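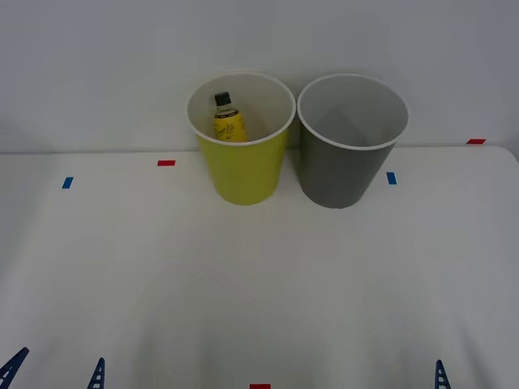

Figure 4. Cup-to-cup transfer task on the Vodus station, fixed camera. The bottle is in the yellow cup and the gray cup is empty.

5. The False Completion Fault

5.1 What went wrong

The most interesting result of this study came from a fault. On 26 July 2021, while sorting episodes for the training set, Josée Gauthier opened a transfer episode that had been marked complete and found the bottle still standing in the yellow cup at its end. The gray cup had nothing in it. Every line in the episode log was green: approach done, grasp confirmed, lift confirmed, release confirmed, task complete.

A missed grasp is a common event in tabletop work, and we had expected plenty of them. A missed grasp that walks through four separate checks and comes out labeled as a success is much rarer and, to our minds, a lot more exciting! It meant that something in the chain of checks was wrong in a way that all four shared, and we wanted to know what it was.

We should say how the checks are split up. The Vodus station moves the arms. Indus, the motion layer, reports joint positions, finger opening and motor load. Dosero reads those reports together with the camera streams and decides whether each stage of the task has been passed. Dosero also writes the label that stays with the episode for good, so a wrong decision there goes straight into the training data. At the time of the fault we had 3,479 labeled transfer episodes on disk, and a policy had already been trained on part of them.

5.2 How common it was

We drew 500 episodes at random from those marked complete and watched the last few seconds of each on the fixed camera. Two people watched every clip, and a third settled the cases where they disagreed. The question was kept as plain as we could make it: at the end of the episode, which cup is the bottle in?

In 17 of the 500, the bottle was in the yellow cup. There was no episode in the sample where the bottle had ended up on the table and still been marked complete, which surprised us. A dropped bottle was always caught. The fault had one shape only, and that gave us our first real clue.

The 17 episodes did not cluster on one day or with one operator. They did cluster by where the bottle rested. In most of them it was leaning against the inside wall of the yellow cup, with its cap close to the rim. When the bottle stood nearer the middle of the cup, the fault was almost absent.

5.3 Tracing the grasp signal

Dosero confirms a grasp from two numbers sent by Indus, the finger opening after closing and the motor load. If the fingers stop before they are fully shut and the load is above a set level, something is held. The expected opening for the bottle was entered as a range, and the range had been made wide on purpose so that the bottle could be picked up by its neck, its cap or its shoulder.

It was too wide. When a bottle leans against the wall of its cup, a gripper coming down a little off line can put one finger inside the cup and one finger outside. The fingers then close on the cup wall, or on the cup wall with the bottle cap squeezed against it. The second case lands neatly inside the allowed range. Load rises, the fingers stop, and Dosero writes "grasp confirmed." 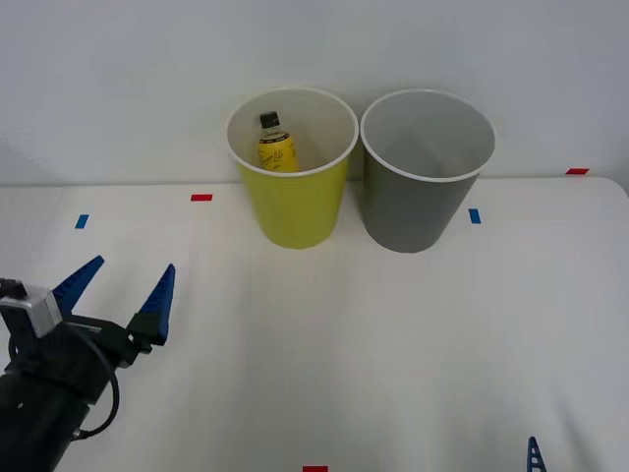
Figure 5. Left arm in view with its fingers open and nothing held between them. The bottle leans in the yellow cup, which touches the gray cup at the rim.

We played this back by hand and were delighted by how repeatable it was. With the gripper shifted sideways by less than the width of a fingertip, the same false grasp came up again and again. The slotted fingers bend a little under load, so they settle around the cup wall softly and the motor trace looks just like the trace of a good grasp. Laid over each other on one plot, the two curves could not be told apart by any of us, and we include both in the supplement for readers who would like to try.

5.4 Tracing the lift signal

A false grasp should still have been caught at the lift. If the gripper is holding a cup wall, the cup ought to come up with it, or the fingers ought to slip off and close. In practice the fingers did slip, but they slipped late. Dosero sampled the finger opening once, at the top of the first short upward move, and by then the fingers had often not yet let go. One sample was taken, it looked fine, and the stage was passed.

After that the arm carried on with empty fingers. It moved across to the gray cup, went down, opened and backed away, which is a perfectly good release motion. The release check asked only whether the fingers had opened at the right place. They had.

The two cups stand side by side and very close together, and this made things worse. The sideways move from one cup to the other is short, so there is little time in which a lost object could be noticed, even by a person watching. Several of us had seen such an episode live and let it pass. We say this with some embarrassment, but also because it shows how convincing the motion looks at full speed.

5.5 Tracing the final camera check

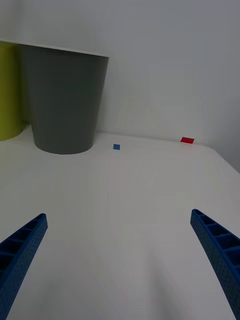
6 min read

The last defense was visual. Once an arm had backed away, Dosero looked for the bottle in the source cup through a wrist camera. If it found no bottle there, the source cup was taken to be empty and the task was called complete.

The flaw is easy to see in Figure 6, a wrist view of the table with the gray cup at the left and only a vertical strip of the yellow cup showing beside it. From this position the gray cup stands in front of most of the yellow one. A bottle in the hidden part of the yellow cup has no fair chance of being found. The detector reported "no bottle," the next step read that as "bottle has moved," and a missing observation became a positive one.

The detector itself was working well. It was asked whether it could see a bottle, and it gave the right answer. The mistake was ours, in the rule that turned the answer into a label. Nor did the rule ever ask about the gray cup, where the bottle was supposed to be.

This also explains the missing class of errors in Section 5.2. A bottle lying on the open table would be in plain sight of the wrist camera, the detector would find it, and the episode would be marked failed. Only a bottle that had stayed in the yellow cup could hide. We were very happy when this piece fell into place, having spent a good part of a week on the idea that dropped bottles were somehow being deleted from the log.

5.6 The repair

We made three changes. The first was to sample finger opening and load all the way through the lift and the sideways move. Any sudden closing of the fingers now ends the attempt. Robichaud, our log viewer, was extended to draw this trace under the video so that an operator can scrub to the moment of the slip.

Next, the final check was moved to the fixed camera. In that view both cups are seen with their mouths open toward the lens, and a bottle standing in the yellow cup shows clearly above the rim, as in Figures 4 and 5. The rule now asks for a bottle in the gray cup and none in the yellow cup. If either answer is unclear, the episode is labeled "unknown" and goes to a person.

The last change was to the approach. The gripper now lines up on the bottle cap itself, where before it had lined up on the center of the cup. For a leaning bottle the two points can be well apart, and much of the trouble began there. We left the allowed range of finger opening as it was, having found that a tighter range threw out many good grasps on the shoulder of the bottle.

We then ran 100 new attempts, with the bottle set leaning on purpose in every one. The new rules gave no false completions in this set. A few episodes came back as "unknown," mostly when the arm had not fully cleared the fixed camera's view of the cups, and we count that as the check doing its job. We would not claim from one such set that the fault is gone, and a longer run was started in August with the cup positions varied against the tape markers on the table.

5.7 Effect on the trained policy

The policy trained before the fault was found had picked up the bad habit, and rather faithfully. When it missed a leaning bottle it did not try again. It carried nothing over to the gray cup, opened its fingers with care and backed off. It had been shown this sequence and told that it was correct.

After relabeling, we trained the same policy again with the false completions moved to the failed set. The new policy goes back for a second try after a slip far more often, and on leaning bottles its second approach tends to come in from the open side of the cup. None of the demonstrations were changed in any other way. Section 6 gives the full comparison, including the runs in which the second try pushed the two cups apart.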